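Bevis Gripper Comparison Kit - Set-up Guide
March
By the Wellska bench team

Section 4. Comparing finger sets with the wrist camera

This section covers mounting a finger set, setting the wrist camera and running a side-by-side trial. Complete Section 3 (arm homing and payload) first. You will need the 58 mm Van Beek fingers, the Zurkwood fingers and the hex key from the lid of the case.

CAUTION: Switch the controller to HOLD before putting your hands near the fingers. The gripper can close when power comes back on.

4.1 Fitting the fingers

1. Jog the arm to the service position and select HOLD.
2. Undo both carrier screws and slide the old fingers off. Keep them as a pair.
3. Slide the new fingers on until they seat against the carrier. Tighten each screw a little at a time, swapping sides as you go.
4. Select the matching finger profile on the controller. The grip width will be wrong if the old profile is left on.
5. Open and close the gripper twice with nothing between the fingers. Stop if you hear scraping, and check the screws.

4.2 Setting the camera

1. Open the live view and move the arm over the work area.
2. Check that both fingertips show in the lower corners. If only one shows, loosen the camera bracket and turn it until they both do.
3. Set the focus on the work surface. The fingers will look soft at this setting - leave them that way.
4. Lock the exposure with the work surface in view. On a glossy white bench, bring it down until the bright patches stop flaring.

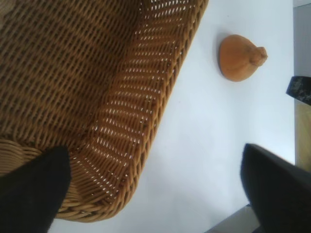 Note: Auto exposure tends to hunt when the arm passes from a dark object to a pale bench. Use the locked setting for every trial you plan to compare.

4.3 Running a trial

1. Put a piece of fruit on the bench beside an open basket. Irregular fruit is a better test than a ball, and colour that stands out from the bench helps the detector.
2. Mark the start position with a bit of removable tape.
3. Set the grip force to 18 and the approach height to 700.
4. Run the pick program 32 times with the first finger set, returning the fruit to its mark after each run.
5. Save the log under the name of the finger set.
6. Change fingers as in 4.1, recheck the camera as in 4.2, and repeat.

CAUTION: Keep the approach path clear of the basket rim. A fingertip that catches in woven cane can drag the basket across the bench and trip the force limit.

Note: Replace the fruit if the skin splits, then restart the count for that finger set.

To compare the two logs, go to Section 5.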